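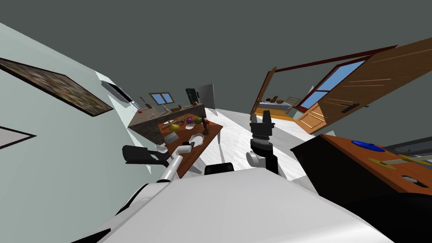

The Kemholm dual-arm bench kit is a pair of light arms on a fixed body, sold in parts for assembly at home or in a shared workshop. Each set includes the Drillel simulation files, so that reach and gripper clearance can be checked before any metal is cut. The supplied kitchen model has a dining table laid with fruit, utensils and a white oval dish, with a stone-finish counter behind it. With the left arm reaching towards the table and the right gripper pointing straight up, the view is taken from the body itself, tilt included. Any other room can be loaded if it is saved at true scale.

In the box
Two arms, left and right handed
Two grippers with long black fingers
Body shell, white, in two halves
Shoulder brackets, black
Cundik control board and wiring loom
Drillel files on a memory stick

Specification
Supply: 26 V DC, not included
Payload per arm: 300 g at full stretch
Cable length, board to shoulder: 64 cm
Fixing: four M6 bolts, bench at least 30 mm thick

Assembly
Fit the shoulder brackets before closing the shell. The loom passes through the rear slot and must not be pinched by the lower half. Zero both arms in the model first, then on the bench, and save the offsets separately for each side. Offsets from the older Acharya board cannot be imported.

The finger pads wear and are stocked as spares. Replace them in pairs.

Build notes by Gunnel Grønli. Wiring diagram by Terence Wainwright, revised 17 December 2022.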